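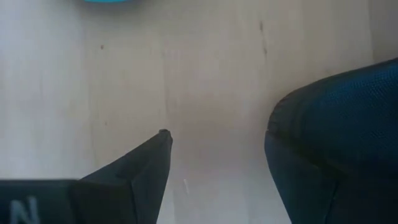 Checking a wrist-view grasp policy before you retrain it

Start with the score you already have. In our September run the Druvurico policy picked up single objects 89 times out of 100. With pairs of shoes it dropped to 79. This page covers the check Paora Grimshaw wrote to find out where those misses come from. You need the saved wrist video, the gripper log and an afternoon.

Step 1. Sort the misses. Put each failed try in one of 2 folders: "never reached" and "reached, closed wrong". Leave out any try that was stopped by hand.

Step 2. Go back 10 frames from the moment the gripper starts to close. Save that frame and the one at the start of the approach.

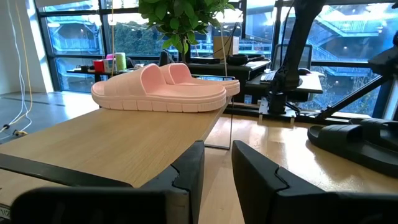
Step 3. Mark the target in both saved frames. Use one outline per object, even when two objects touch or overlap. Pairs take the most care. With the pink slides, the strap of the rear one rises above the nearer one and both are the same color, so a quick outline will merge them. Zoom in and follow the edge of the front strap first – then do the rear one.

Step 4. Run the Bavberg script on the outlines. It compares the center of each outline with the point the policy was aiming for. If the aim falls between two outlines, tag the try as "split".

Step 5. Look at the split tries before changing anything else. In our set most of the "closed wrong" folder ended up there. Adding more single-object data did not help. Relabeling the pairs as separate targets did.

Keep the old outlines. You will want them when you repeat the check on the new weights.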